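Irnthorpe Neutrino Laboratory
Detector Hall Annual Inspection: Checklist with Comments
February 2015
Inspector: Rosalía Lorente

1. Photomultiplier tubes. Tubes fitted: 1,197. Three gave no signal at operating voltage and are to be masked in the analysis until replaced. PASS WITH COMMENT.

2. High-voltage crates. Interlocks tripped correctly on door opening. The label on crate 54 is faded and must be reprinted. PASS.

3. Scintillator vessel. No leak found at the lower flange. The nitrogen blanket pressure was read at the panel and agreed with the log. PASS.
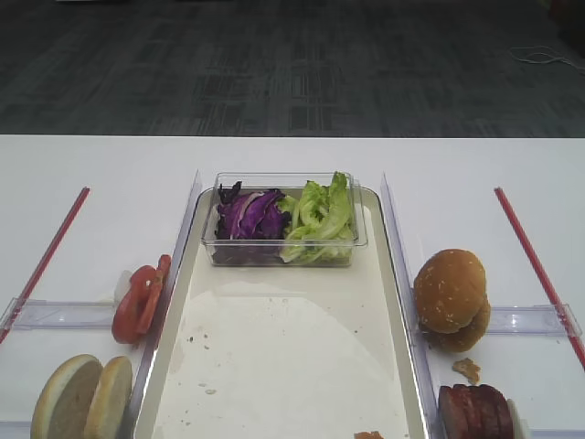 4. Oxygen monitors. The unit by the Segura access shaft is past its calibration date. Work in the shaft is suspended until the unit is exchanged. FAIL.

5. Calibration sources. All sources were in the safe and matched the register. The December leak test certificate is missing a signature; O. Alcaraz to supply. PASS WITH COMMENT.

Contact: Safety Office, Irnthorpe Neutrino Laboratory | Back to top

Comments

Iñaki Montoya: The replacement oxygen monitor has been ordered from Drorix. Please keep the shaft gate locked.

Casimiro Villanueva: Under item 1, are the masked tubes the same ones listed in the December report? The run database shows only two.

Olaia Alcaraz: Certificate signed and returned to the Safety Office.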